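Final Report: Low-Cost Arm for Sorting Hardware
Heriberto Zepeda and Balakrishnan Arumugam
Build site: Sterkesus shared workshop, bench 4
Submitted Tue 1 July

1. What we set out to do

Our proposal said we would build a small desktop arm that picks screws and washers out of a mixed tray and drops them in the right bins. It also said the arm would be "faster than sorting by hand." We wrote that sentence before we had built anything, and we would like to take it back.

The plan was to start from the Baert open arm design, swap in cheaper servos, and put a small camera at the wrist so the arm could look at what it was about to grab. Most of the guides we read made the wrist camera sound like the easy part. We had doubts about that going in and we have more of them now.

2. The build

The base and lower links went together in two evenings. The shoulder took much longer. The Prullico servos we ordered are sold as drop-in replacements, but the horn spline did not match the printed part and we had to redraw it. After that the shoulder still sagged under load. Balakrishnan added a spring, which helped with the sag and made the upward moves jerky. We kept the spring.

Control runs on a Burnidik board, with our own code on top. The sample code that came with the board moved one joint at a time and assumed every servo reached its target. Ours did not always do that, so we added a check that compares the commanded and reported angles and stops the arm if they drift apart. This is probably the most useful thing we wrote.

3. The wrist camera

We logged 900 camera frames over the last week of testing, with the arm moving between fixed poses. The idea was to find out how much of what the camera records is any use for picking.
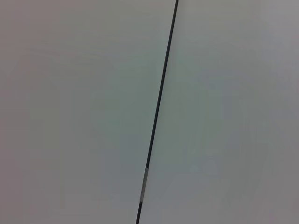
Our detection code is simple. It looks for dark shapes on a light background and ignores anything below a set size. On frames we picked ourselves it worked well, which proves very little. On the full log it gave 102 false detections, mostly edges and long straight lines that it took for screws. Raising the size limit got rid of many of these and also got rid of the small washers.

A trained model might do better. We are not convinced it would fix the soft focus up close, and we did not have time to label enough frames to find out.

4. Results

We ran 40 pick attempts and the arm put 4 parts in the right bin. Heriberto sorted the same tray by hand while the arm was homing - and finished first.

5. What we would change

We would buy better servos for the shoulder and cheaper ones everywhere else. We would mount a fixed camera over the tray before trying the wrist again. We would also test the gripper alone, on the bench, before bolting it to anything. The spring should come off once the new shoulder servo is in.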